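Bianka Rácz
Stationery storage, a thread. Subject: rubber bands, small printed boxes, and green plastic baskets. 2024-10-16

1/
The supply table has been a dumping ground since February. Everything that is too small for the cupboard and too useful for the bin ends up on the butcher block. I have started sorting it and will post the method as I go, mainly so that I can find it again.

2/
Materials. Green plastic baskets with openings in the walls, one grey tray, one low shelf with a perforated top. The shelf is a Gareck, sold for kitchen cupboards. The baskets came from the Teoh clearance bin. I did not choose the colour.

3/
Categories, in order of nuisance:
- loose bands
- bands tangled with other bands
- small cardboard boxes, part full
- packets, unopened
- cables, which are out of scope

4/
Starting position. Baskets side by side on the grey tray, the green container with the printed package behind them, loose bands out on the wood: red, orange, purple, green. The small yellow box with the crayon-style label is lying tilted, with a tangle of yellow and orange bands against it.

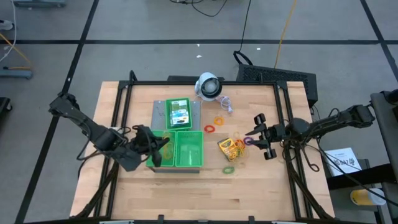
5/
Basket rule: one kind of thing per basket. Last year I ran a mixed basket and it behaved exactly like a drawer. You tip it out to find one item, you put back most of it, and the remainder lives on the table.

6/
Wall openings matter. Any gap wider than the band and the band works its way through when the basket is dragged. I have measured the slots on the taller type sold alongside these (8 mm) and would not use them for anything thin. They are acceptable for boxes.

7/
Fix if you already own the wrong baskets: a sheet of card cut to the inside dimensions and folded up at the edges. It takes a few minutes and does not need glue. A solid tub is better. I had card.

8/
Tangles. Do not pull. Put the lump on a flat surface, find a band that crosses over the top of everything else, and lift that one out first. Repeat. If nothing crosses over the top, turn the lump upside down. Waltraud Wiegand cuts hers apart with scissors, which is faster and leaves you with fewer rubber bands.

9/
Testing old bands: stretch to double length, hold for a slow count of five, release. If the surface shows fine cracks or feels tacky, discard. I lost 47 out of 323 this way. Nearly all the failures were from the batch that sat on the windowsill through the summer.

10/
Storage conditions, for completeness. Dark, cool, not touching anything printed. Old rubber marks card and takes the ink off glossy labels. This is the argument against putting bands back in with the packets, however well they fit.

11/
The shelf. Its job is to give a small table a second level. Baskets go on top, flat things go underneath. Check the clearance before buying, measured to the underside of the top and ignoring whatever the box says. My first one was a Clilteck and a standard card index would not go under it by 2 mm.

12/
On wire legs: they take up almost no table, and you can see what is under the shelf without bending much. Against that, they scratch. The front ones mark soft timber if you slide the shelf with weight on it.

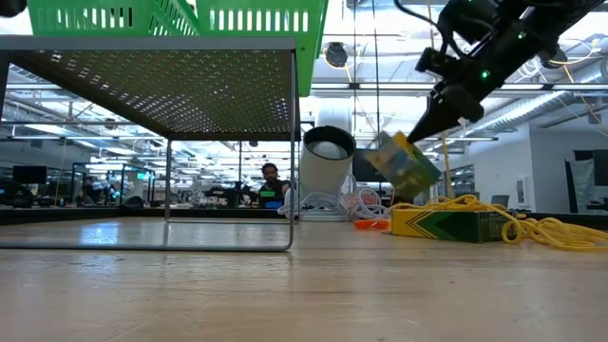
Felt pads do not stay on wire. A short length of clear aquarium tubing, slit down one side and pressed on, has held since spring on the one at home. Lift the shelf anyway.

13/
Perforated top, a point in favour: crumbs, dust and bits of perished rubber fall through to the table and can be wiped up in one go. A point against is that pencil leads also fall through. Crayons are fine.

14/
Small boxes. Keep the box if it still closes. If it does not close, it is no longer storage, and the contents go into a basket with the label torn off and dropped in on top. I make an exception for boxes with a reorder number on them.

15/
Labels go on the short end of the basket, facing out. I use Grurer removable tape, which comes off plastic cleanly and comes off cardboard with some of the cardboard. Write the contents and leave off the quantity. Quantities are wrong by the following morning.

16/
Replies, collected. Yes, bands could be sorted by size before colour. I did size first last time. People look for a red one. Yes, hooks work for the long ones, if you have a wall. No, I am not doing the cables.

17/
Still open: whether unopened packets need to be on the table at all. I would move them to the cupboard, second shelf. Waltraud says that if they go in the cupboard we will order them again. She has the invoices. Packets are staying in the green container for now.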